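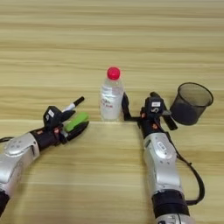 November 2, 2023. Baltum, second night.

Arrived on the 3:40 bus from Tinerier. The timetable gives two hours; the road over the pass is single-lane in places and it took longer. Fare paid in coins to the driver, no card reader on board. Room is at the Flekness, second floor, facing the old customs house. Radiator works from six in the evening. Water pressure is low before breakfast.

Walked the town wall this morning, clockwise from the river gate. The circuit is 3 km, of which the northern stretch is closed for repointing. The detour drops to the tannery quarter and climbs back by a stair with no handrail. Population is 3,000 by the board at the station, and most of the shops on the main street have shut since September.
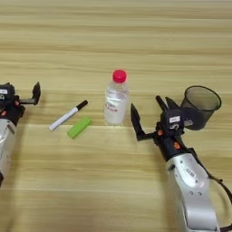 Water bottle with a red cap, on the table.

The church tower opens on request. The key is at the bakery -- deposit required, returned in full. View south as far as the Millet ridge, haze beyond that. The ridge path starts behind the cemetery and gains 500 meters, the last part on loose stone. I will try it tomorrow if the cloud lifts by nine. 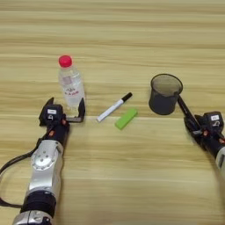 Is the ridge path open this late in the year?
It stays open until the first snow, when the upper gate is locked.

Supper was lentils and smoked trout. Boots need new laces. Bus back leaves from the lower square, not the station.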